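Sorting Small Stuff on a Paper Grid
Project report, Subira Nyamweya and Anderson Toledo

We started in February with a pretty simple idea. If you put down a table covering with squares marked on it, does it get easier to keep small things in their places? I was sure it would. Anderson was not, and we argued over it for most of a lunch.

The covering took longer than anything else. Our first try was plain white paper and pencil lines, and you could hardly see the lines from the end of the table. So we switched to brown kraft paper and blue tape. The tape was a pain -- it stretches if you pull it, and then it shrinks back and puckers the paper. Anderson worked out that you should lay it down loose and press it with a ruler. We did the two long lines first and then the ones going across, and that order matters a lot! Going the other way, our squares kept drifting into skinny rectangles.

For objects we wanted things that behave differently when you set them down. Paper cups stay put but tip over if you bump them. Tennis balls do the opposite, they never tip and they love to roll. We named the two layouts Olon (everything close together) and Sallunar (balls in the far row, cups nearer the front). I did 43 rounds of sorting by hand and wrote down every item that ended up touching tape.

Sallunar was the better one by a lot. Keeping the balls in the last row meant a runaway ball had fewer cups to knock into, and reaching over the balls to place a cup was the thing that messed me up most in Olon.

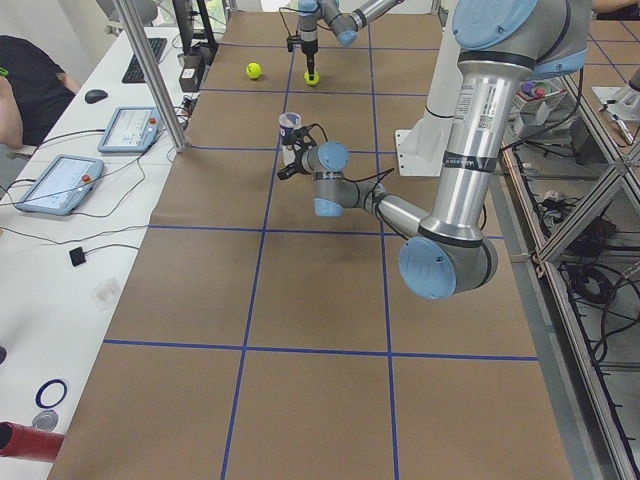 Does the size of the squares matter?

It matters more for balls than for cups. A cup only needs a bit more room than its base, but a ball needs space to settle, so we would make the far row deeper next time.

We also want to try a thicker paper. By round 5 ours had a crease down one side, and the balls kept finding it. Anderson still says a tray would beat the whole thing, and he's writing that part up himself.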